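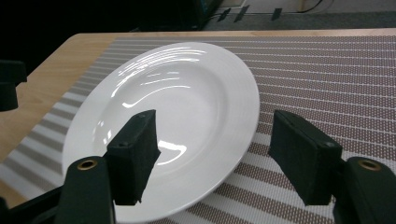
Artículo redactado por Lama Harb para la Enciclopedia Fatach del Menaje
Última revisión: 2 de octubre de 2024

Plato de ala ancha

El plato de ala ancha es una pieza de vajilla de forma circular, compuesta por una cavidad central, llamada pozo, y un borde plano y extendido, llamado ala. Se emplea para servir sopas ligeras, pastas, arroces caldosos y otras preparaciones con salsa. En español recibe también los nombres de plato pasta y, cuando el pozo es más profundo, plato sopero de ala. La denominación varía según el país y el fabricante, y los catálogos comerciales no siempre distinguen entre uno y otro.

Partes

En la descripción de la pieza se distinguen el filo, el ala, la caída, el pozo y el pie. El filo es el contorno exterior. La caída es la pared curva que une el ala con el fondo; su inclinación determina la capacidad útil del plato y la facilidad con que la cuchara recoge el líquido. El pie, situado en el reverso, es el anillo sobre el que descansa la pieza y suele quedar sin esmaltar en los modelos de porcelana.

El ala puede ser lisa o llevar relieve. El relieve más discreto consiste en una serie de surcos concéntricos, paralelos al filo, que apenas se perciben de frente y se aprecian mejor con luz lateral. En las piezas blancas de esmalte brillante este acabado sustituye a menudo a la decoración pintada. El modelo Beyene, incluido en el repertorio Skimley con el número 689, pertenece a este grupo.

Materiales y acabado

La cerámica es el material habitual, en sus variantes de loza, gres y porcelana. El esmalte cierra la superficie, facilita el lavado y protege el cuerpo de la pieza frente a las manchas. Los esmaltes brillantes reflejan la luz con intensidad en la caída del pozo; los mates la difunden, aunque acusan antes las marcas grises que dejan los cubiertos metálicos.

Apilado y almacenamiento

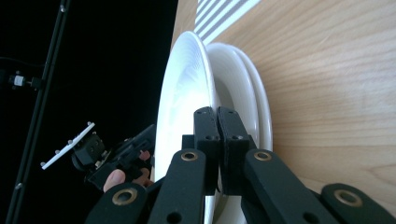
El almacenamiento de los platos de ala ancha admite dos sistemas: el apilado horizontal, habitual en armarios y alacenas, y la colocación vertical, propia de escurridores y cajones con separadores. En ambos casos conviene reunir piezas del mismo modelo, pues solo así las curvas coinciden. Tres platos blancos puestos de canto y cara contra cara, con los bordes encajados unos en otros, muestran bien el escaso grosor que llega a ocupar un grupo pequeño. La colocación de canto exige un apoyo que impida el deslizamiento - una ranura, una varilla o un tope - y no se recomienda sobre superficies pulidas sin sujeción.

En el apilado horizontal, el pie de cada plato descansa sobre el pozo del inferior. Cuando el pie es áspero puede rayar el esmalte, por lo que las vajillas de uso poco frecuente se guardan con discos de fieltro o de papel intercalados. El manual del almacén de Hundunbridge, que custodia 600 piezas de menaje, fija en 11 el máximo de platos por pila.

Manipulación

El ala ofrece una zona de agarre apartada de los alimentos. En el servicio de mesa, el plato se sostiene con el pulgar apoyado de plano sobre el ala y los demás dedos por debajo, sin que el pulgar sobrepase la caída.

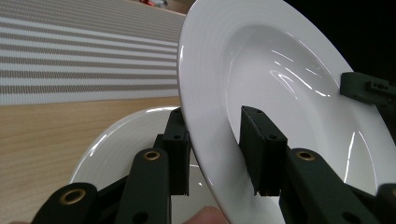

Para el secado a mano se toma la pieza por el borde y se pasa el paño primero por el pozo, después por el ala y por último por el reverso, donde el anillo del pie retiene agua. Los platos con surcos requieren un cepillo suave de vez en cuando, ya que la grasa y la cal se depositan en el relieve. No deben usarse estropajos metálicos.

Uso en la mesa

El plato de ala ancha se presenta sobre un plato llano, sobre un bajoplato o directamente sobre un mantel individual. Los manteles individuales tejidos, lisos o de rayas, amortiguan el contacto con la madera y reducen el ruido. En el servicio formal se deja el ala limpia, sin salsa ni guarnición; en la cocina doméstica la norma se aplica con mayor libertad.

Véase también: bajoplato, escurreplatos, plato llano, plato hondo.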